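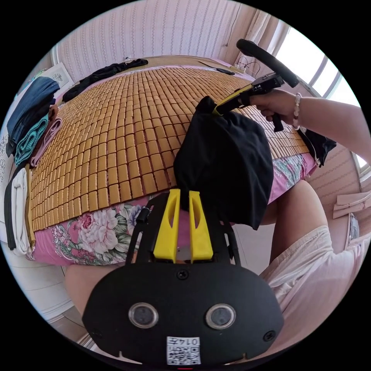 **Figure 1.** Bed covered with a mat of small bamboo tiles, black T-shirt held over it.

## 4. Bedding as a heat response (draft, sent to Latifa for comments 2022-10-06)

### 4.1 What people changed first

Households in both suburbs told us they changed the bed before they changed anything else. Before the fan, before the blinds, well before calling anybody about an air conditioner. We had not planned for this. The diary form was built by Karim Gaber around rooms and appliances, and bedding had one line at the bottom, "other". That line filled up fast.

The diary returned 629 usable nights from Stornstead and Nekville together. A usable night has a bedtime, a wake time and at least one entry under "what did you do about the heat". Nights with only a temperature were dropped. So were nights spent away from home, although see 4.4 on people who slept at a relative's place precisely becuase it was cooler there.

Doona off, sheet on. That's the commonest entry by a long way, and the least interesting. After it comes a spread of things: pillow swapped for a thinner one, mattress protector pulled off, mattress dragged to the lounge floor, a damp towel over the feet. And mats. Cane, grass, bamboo, usually laid straight on the mattress and slept on with no bottom sheet.

Mat use is clustered. In Stornstead it sits mostly in the older flats behind the rail line, where ceilings are low and the west wall takes the full afternoon. In Nekville it is scattered, and tends to follow family habit more than building type. Shaimaa Belkadi coded these entries twice, a fortnight apart, and the second pass moved very little.

### 4.2 Types of mat

Three constructions come up in the interviews and they should not be lumped together as earlier survey work tends to do.

Woven grass. Light, rolls up small, kept behind a door. Respondents complain about fraying at the hem and about the smell in the first summer.

Split cane. Stiffer, with long slats running one way. Comfortable along the slat and not across it, so a restless sleeper gives up on it.

Tile mats. Small pieces in rows. Heavy for their size and bought once, then kept for years. People who own one talk about it as furniture more than bedding.
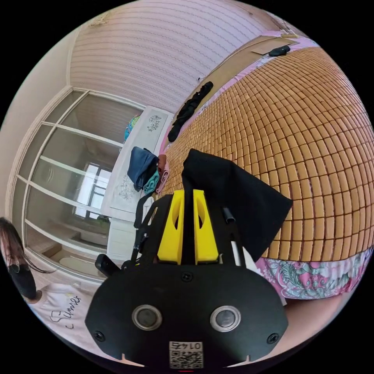 Contact cooling is the reason given most often for sleeping on a hard surface, and it is the part of the account that holds up best against the diary temperatures. Respondents describe the first few minutes as the whole point. "Once I'm asleep it can do what it likes," as one Nekville tenant put it. Whether the effect lasts past sleep onset we can't say from diaries. What can be said is that coverage matters to people. A narrow mat leaves the sleeper rolling off onto warm fabric, and several had replaced a single with something wider for that reason. A bamboo mat spread across a bed as in Figure 2 gives skin a hard surface to lie on in place of a sheet, and owners of this sort of mat were the ones least likely to report getting up again to change the bedding. Small group though. We would not push it.

Noise was the other surprise. Tile mats click when a person turns over. Couples mentioned this, single sleepers never did.

### 4.3 Clothing on hot nights

Night clothing and bedding are usually treated as separate variables. In our diaries they move together. A person who strips the bed down to a mat often puts clothing *on*, normally a cotton T-shirt, to stop the skin sticking or being pinched between pieces. This runs against the simple model where every layer off is a gain, and it means that insulation values summed from a checklist will be wrong for mat sleepers in a direction that is hard to guess.

Radka Todorova ran nine follow-up interviews on this point alone in August. Her notes are worth reading in full (Appendix C), but briefly:

- The shirt is nearly always an old one. Thin from washing, loose at the neck.
- It gets put somewhere close to the bed in the morning and used again that night. Few people launder it daily.
- Parents dress children for the mat as well, and are stricter about it than they are with themselves.
- Long pants are rare. Knees and elbows get marked by the mat and people just wear it.

Two of the interviewees had gone back to sheets entirely. One cited a sore hip, the other a new baby in the bed. Neither had thrown the mat out.

We also asked about colour, on the suggestion of a reviewer of the pilot, who thought dark shirts might be avoided. No sign of it. At night there is no sun load on the fabric and respondents looked at Radka a bit oddly when she asked.

### 4.4 Who does the work

Somebody has to wipe the mat, air it, roll it, find space for it in winter. Diaries hide this completely – the form asks what was done and never who did it. Interviews fill some of the gap. In shared households the mat belongs to one person and that person looks after it. In family households the job goes with the rest of the bed making, so it lands where bed making lands.

The making of the bed also takes place at odd hours in hot weather. Beds get stripped at dusk, once the room has been opened up, and remade in the morning so the mattress is covered during the day. Some people work from one side only, kneeling, because the other side is against a wall. Small rooms again. Floor area per sleeper turned out to be a better guide to these routines than income was, at least in Stornstead, and we come back to it in Section 5. 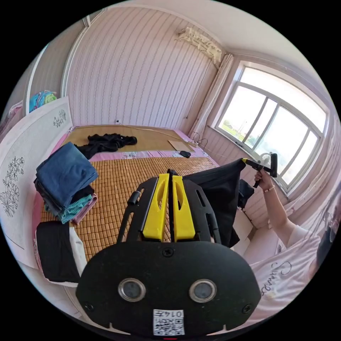 **Figure 3.** Bed with a person at the bedside, right.

Sleeping elsewhere needs a word here. It shows up in the dropped nights (4.1) and we nearly lost it. Stornstead respondents went to parents or adult children with a brick house. Nekville respondents went downstairs. A few took their own mat with them, rolled under one arm, which suggests that the mat is doing something for sleep besides cooling – familiarity, perhaps. Ayman Mansour makes a stronger case for this than the rest of us would and his reading is set out in the discussion.

### 4.5 Limits

Self-report throughout. Loggers were placed in bedrooms but not in beds, so surface temperature is missing and any claim about contact cooling rests on what people told us. The room loggers also drifted in the last stretch of the season and were corrected against the Nekville station, method in Appendix A.

Mat material was recorded in the respondent's own words. "Bamboo" in a diary may well be cane. Where an interviewer saw the mat we took the interviewer's word over the diary's.

Recruitment went through letterboxes and a library noticeboard, and so missed people who were away or who don't read English easily. The translated form came late. Its returns are in the total but can't be seperated out, a mistake in the numbering of the sheets, ours.

Humidity is handled in Section 6 with the ventilation results.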